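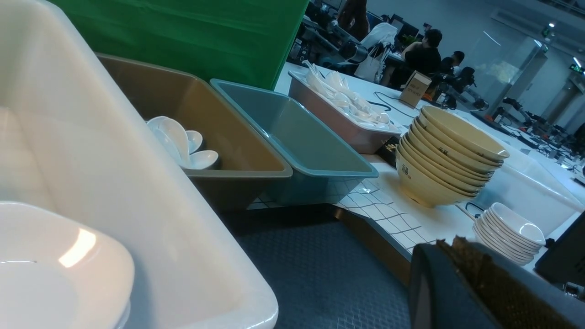

Sorting dishes into bins before they go anywhere

I used to put clean dishes away one at a time, walking back and forth across the kitchen with a single bowl in my hand like I had all day. Then we moved to the place on Trillham (tiny cabinets, lots of counter) and I started sorting everything into plastic bins first. I'm never going back!

Plates get the big white bin. It's big, it has a nice fat rim to grab, and I set the plates in flat. Don't fill it up, though. A bin full of plates is heavier than you think, and I have the sore back to prove it.

Soup spoons, the ceramic kind, go in the brown bin. Heap them all at one end and they slide around less when you pick the thing up. They do chip, so if yours are old or were your grandmother's, lay a dish towel underneath.

Keep one bin empty. Mine is the teal one, right beside the brown. Sooner or later you'll find the odd lid or a cup with no home, and it needs to land somewhere that isn't the spoon pile.

White plastic spoons and scoops live in a pinkish tray with a white lining. I let those go in any which way, handles poking up, and just grab what I want. My friend Tomás Duggan lines his up by size. Good for him.

Bowls I stack right on the counter, same kind with same kind. The yellow ones nest beautifully, but a tall stack starts to wobble, so split it in two before you carry it.

A word on tile counters, if you have the little square white ones: wipe along the grout lines first, then across. A soft old toothbrush and some baking soda will take care of the gray gunk in the corners. Dry it well before you set bins down, or you'll get a ring.

Bins don't have to match or cost much. I paid $3 for one at a yard sale in September and it's held up fine. Wash them out when you do the dish rack.

Next up: what to do with all those lids.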